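Bitham bakery caps birthday candles at 21

Anyone in Bitham planning to turn 22 or older had better talk to the staff at Lammers first. The Jorgate Street bakery has announced that from March its celebration cakes will be supplied with no more than 21 candles, whatever the age of the guest of honour.

The limit follows a 70th birthday afternoon tea in the shop's back room in January, at which a lemon and passionfruit sponge was lit in full. The smoke alarm went off before the second verse. The icing, a pale yellow Swiss meringue that had taken most of a morning, finished the colour of a good crème brûlée. Guests ate it anyway and several asked for the recipe.

Customers past the limit can choose a pair of number candles for $2, or a single tall one in gold, which the bakery describes as "dignified". A petition at the newsagent's calls the rule ageist. It has attracted 1000 signatures -- a fair effort for a town where the last council survey got fewer -- although one hand appears to have signed for an entire bowls club.

Lammers says the policy doesn't cover sparklers, which were banned two summers ago after the incident with the piñata.

The bakery's best seller remains the hummingbird cake, with cream cheese icing and a quantity of pecans that varies with who is on shift. Orders for the Easter break close at noon on the last day of February, and fondant animals are extra.

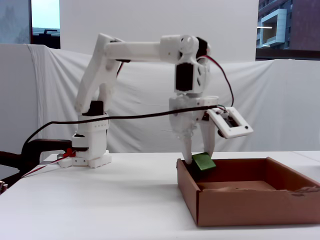
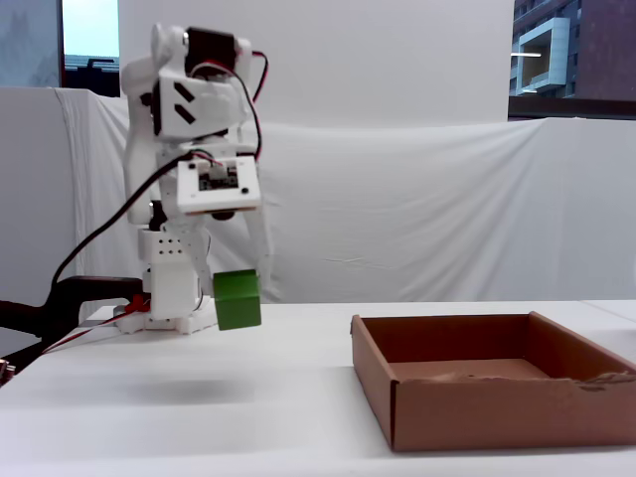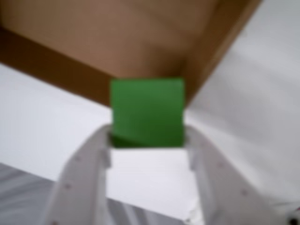
Photos: Disum

The bakery's back room is taking bookings again. The smoke alarm has a new battery.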